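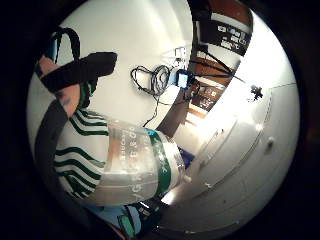
3. Cup Size and the Drinking Diary

3.1 Printed scales

The diary asked people to write down every drink they had over 24 hours, with the amount. Earlier diaries of this kind gave the amount in "glasses" or "cups" and left it to the reader to decide what a cup was. We asked for milliliters where a scale was at hand, and for the name of the container where it was not.

Many cups now in daily use carry a scale of some kind. Figure 1 shows a clear plastic cup with a column of measurement text printed in white along the side. Scales like this are easy to find but were not all made to be read by the person drinking. Some are meant for the counter staff who fill the cup, and the lines match a recipe for syrup, ice and tea. A person who reads the line after the ice is in will write down a number that is too high. This was the most common mistake in the Skarnar diaries and we return to it in Section 5.

Ceramic mugs gave the opposite problem. They have no scale, and people tended to write the same number for every mug in the house. Inese Jõgi, who coded the Wirnis diaries, kept a separate list of these repeated numbers and marked them as guesses. We followed her list for both towns. Where a mug entry was marked as a guess it stayed in the count of drinks but was left out of the totals by volume.

3.2 Where and how the drink was taken

Each entry had a short line for place and posture. The codes were: standing, walking, in a vehicle, seated at a desk, seated at a table, and lying down. "Seated at a table" was used for anyone sitting behind a table of any shape (as in Figure 2), whether or not there was food on it. Desks were coded apart because drinks at a desk are often left for a long time and finished in small amounts, and the diary handled these badly.

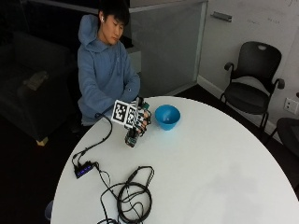 The trouble with slow drinks is that they have no clear end. A coffee poured at nine may be topped up at ten and thrown out at noon. Some people entered it once, some entered it at each top-up, and a few entered it only when they washed the mug. We set a rule that a container counts as one drink until it is emptied or put away, and we recoded the older entries to fit. This lowered the number of drinks in the Brannigan office group but left the volume nearly the same – the change was mostly in the count.

For bottles the rule was simpler. A 1000 ml bottle was entered when opened and again when finished, and the amount left over was read against the label. People who shared a bottle were told to enter only what they had poured for themselves. In the Florken households this was often skipped at dinner, and 2 of the diaries had to be dropped for that reason.

Diaries were kept if at least 80 percent of the entries had both an amount and a place code. Missing times were allowed. Entries with a time but no amount were sent back to the person once, with a blank line to fill in, and were coded as missing if the line came back empty.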